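**Ticket 314 - label printer drops off network, Kinnear office**
Opened by: Trinidad Navarro
Assigned: Jucélia Nogueira
Priority: medium (was low)

**9:10** Trinidad says Nurnero printer by the shipping desk goes offline after the first batch. Power cycle brings it back, then gone again. No error on the panel.

**9:25** Pinged it. Replies fine, then 60 seconds of nothing, then fine. Smells like an IP conflict.

**9:40** Checked the DHCP table. Printer is on .130, set by hand, and .130 is also inside the pool. Who did this. Pool starts at 100, ends at 200.

**9:55** Moved printer to a reservation, same adress so the Flukell queue doesnt need touching. Cleared the old lease. Restarted print spooler on the shipping PC.

**10:20** Test batch ok. Second batch ok. Trinidad still sees "offline" in the Pondska app - printer web page says ready. Cached status?

**10:35** Signed out of Pondska, signed in, same. Removed printer from the app, added back by IP. Now shows ready. Left the old queue in place for now, renamed with OLD in front.

**11:15** Dropped again, once. Switch log shows the port flapping. Swapped patch cable, moved to the next port over. Counters reset.
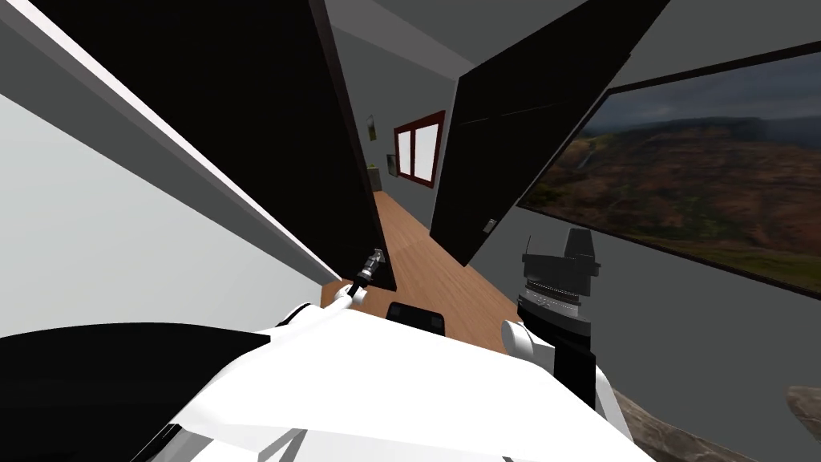
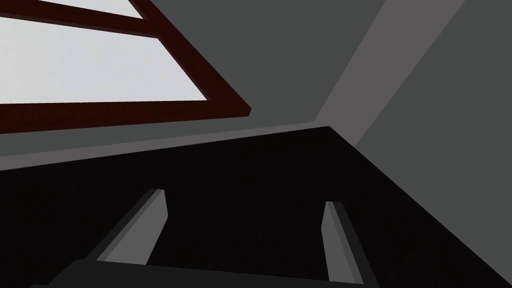

**1:30** No drops since the cable swap. Old cable in the bin, clip was broken.

Still to do:
- shrink the DHCP pool so static stuff sits outside it
- delete OLD queue if Trinidad is happy
- firmware is two versions behind, do after hours

Leaving open til tomorrow - Trinidad to reply here if it drops, please note the time.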